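Sunday, November 22, 2009
By the Home and Bills desk

Water meters are on their way to Adurholm, and I've had my letter

Well, it's here. The letter we've all been muttering about since September landed on my mat this week, and it confirms that every house and flat in Adurholm is to be fitted with a water meter, starting with the streets north of the station. Wandberg, which supplies the town, says the first 2,000 homes will be done before Easter and the rest will follow street by street.

I rang the helpline on your behalf (and, all right, on mine) and was on hold for 14 minutes, which I gather is quite good going. The woman I spoke to was cheerful and very patient with me, so let me pass on what I learned.

You don't have to do anything yet. A card will come through the door with a date on it, and if the date is no good you can ring and change it once without any fuss. The fitting takes about 30 minutes. Most meters will go in the pavement, under a little round lid, and you needn't be at home for those. Flats and some of the older terraces will have theirs indoors, usually next to the stop tap, and somebody will have to let the fitter in. If you don't know where your stop tap is, now would be a very good time to find out! Mine was behind a shelf I put up myself, so there went Tuesday evening.

The fitting work has been handed to Montoya, the same firm that relaid the pipes along Mill Road last year. I know plenty of you have views about Mill Road. I had views about Mill Road. Wandberg says the pavement holes will be filled in the same day this time, and I've asked them to put that in writing. I'm still waiting.

Now the money, which is what everyone in the queue at the baker's wanted to talk about. At the moment most of us pay a flat charge based on the old value of the house, so a person living alone in a big place can pay far more than a family of five in a small one. With a meter you pay for what you use. People on their own will probably do well out of it, and big families will probably not. There is to be a changeover period when you'll get two figures on each bill, the old way and the new way, and you pay whichever is lower. I asked how long that would last and was told it hadn't been settled, so do keep an eye out.

Anyone who needs a lot of water for a medical reason can ask for a capped bill, and so can larger households on certain benefits. The form isn't with the letter, you have to ring for it, and I think that's a bit mean. I said so on the phone and she promised to pass it on.

I did go round the house afterwards with a notebook, feeling very virtuous, trying to work out where all our water goes. Baths, mostly, I'm sorry to say. We're a two-bath household in winter and I'm not giving that up without a fight. The dripping tap in the bathroom has been dripping for as long as we've lived there and will now be costing us actual money, so a new washer is on the list. Then there's the laundry – I'm terrible for putting half a load on for the sake of one school jumper, and that will have to stop.

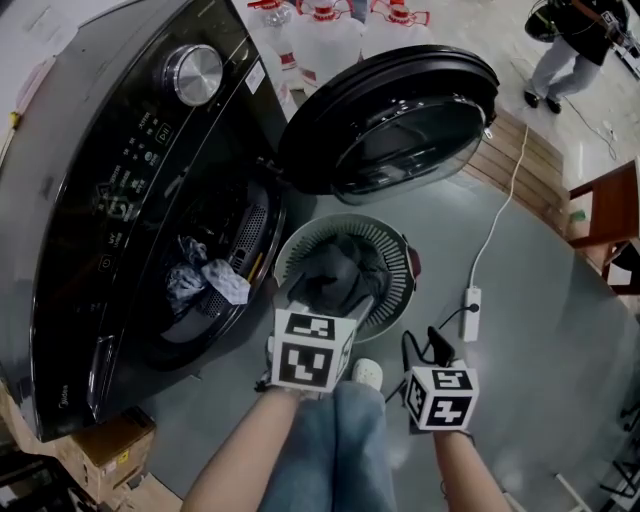 Full loads only from now on: laundry will count towards metered bills.

Wandberg is sending out a free pack to anyone who asks, with a shower timer and one of those bags you put in the cistern. You can order it when you ring, or pick one up at the library while they last. The Zasus hardware shop on the high street tells me water butts have been flying out of the door, in November of all months, and more are due in next week.

There's an open evening at the town hall in early December where you can look at a meter and grumble at someone in person. I'll be there, near the biscuits. If your card has already come, or you've had a fitter round, drop me a line at the paper and tell me how it went.

Recent items
Mill Road crossing to get new lights
Library opening hours over Christmas
Allotment waiting list passes 2,000
Where to take your old paint tins
Bus fares: what changes in the new year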